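Workshop Tips: When the Arm Drops a Screw in the Case

Posted 4/3/26 by Trilok Kaushik, Florham bench notes

The fault we see most on the teardown bench is a lost grip near the drive bay. The arm closes on a part, reports a good grasp, lifts, and comes up with nothing. At Florham it stopped the cell eight times in one month before we traced it. The notes below apply to any small two-finger gripper working inside a desktop tower.

Symptom. The controller logs a closed position that matches the part width, then a force reading that falls to zero during the lift. If the log shows the force falling before the lift starts, look at the fingertip. If it falls during the lift, look at the linkage.

Cause. In our case a socket screw at a finger pivot had backed out by less than a full turn. The finger still opened and closed normally with no load. Under load it tilted, and the tip slid off the part. Vikas Upadhyay found it by pressing sideways on the tip with the power off and feeling the play. The cycle counter read 1,262 since the last service. The Endport bench, running the same job, had the same fault at 711.

Before you touch anything:

Press the stop and lock out the arm supply. A paused program is still a powered arm.
Unplug the computer from the wall and hold its power button in for a few seconds.
Wear a grounded wrist strap.
Leave the power supply housing closed. The capacitors inside can hold a charge long after the cord is out. 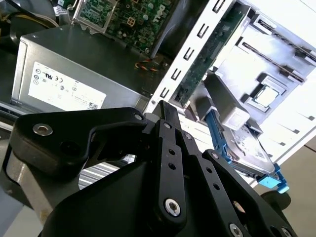
Back the arm out by hand or in slow jog mode, along the same line it went in. Do not swing it sideways to save time. A finger that has play in it will catch on a cable or the edge of a card, and a card pulled at an angle can crack its slot.

Once the arm is clear, check each pivot screw with a hex key of the correct size. Remove any that turn freely, clean the threads with alcohol, let them dry, and refit with one drop of medium threadlocker. Tighten to the value in the gripper manual. Guessing by feel is how ours came loose — the previous repair had no threadlocker and no torque mark.

Draw a paint line across every screw head and onto the link. A broken line can be seen at the start of a shift without tools.

If a screw is missing, find it before the computer gets power again. Tip the case gently over a white towel, then use a magnetic pickup, keeping it away from any hard drive. A loose screw under the main board can short it.

Service interval. We had been working to 2,000 cycles. The Maurya cell now checks pivots at half that, and we do the same. Reset the counter only after the screws have been checked, and write the old reading in the log first.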